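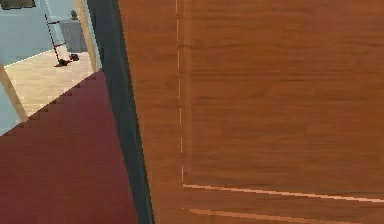
Work > Automation > Shop floor stories

The cart that learned the doors
Posted in June by the Uncombe newsletter desk
14 shares | 8 comments

Doors were the whole problem, says the night supervisor at Prirkus, a linen and supply service in Dostville. Her crew looks after 27 buildings, most of them small clinics and guest houses, and every round used to mean pushing a loaded cart with one hip while somebody held a door.

"You'd do it all night and your shoulder knew about it on Friday," she says. "I didn't think of it as part of the job. It was just what your body did between jobs."

Now a delivery robot the crew calls Gu does most of the corridor runs, and she is delighted to talk about it (we had booked half an hour and stayed for two!). Before it went near a real building, Gu practiced in simulation, on computer-rendered rooms with wood-grain doors, red floors, pale tile and bits of furniture standing around. The crew got to watch those runs in the break room and were soon shouting advice at the screen.

"They'd done 560 practice doors when we first sat down with them, and one of our guys said, none of these stick. Ours stick! So they went back and made some that stick."

That visit changed things, she thinks. The crew started keeping a list of awkward spots, with heavy closers, lips between carpet and tile, a plant somebody always moves. It has 987 entries and it's still growing. Two of her people now spend part of each shift on it, paid at a higher rate, which she had to argue for.

Was anyone worried? "Sure. I was. I asked straight out who was going home." The crew was eight people before Gu and it is eight now, though one job has moved to days and she misses having him on nights.

What she likes best is the time. The folding room used to be empty after midnight, with everyone out on the corridors. "Now we're in there together, with the radio on. I know whose kid has a recital."

Gu still waits at the old fire door on the second floor until a person comes along.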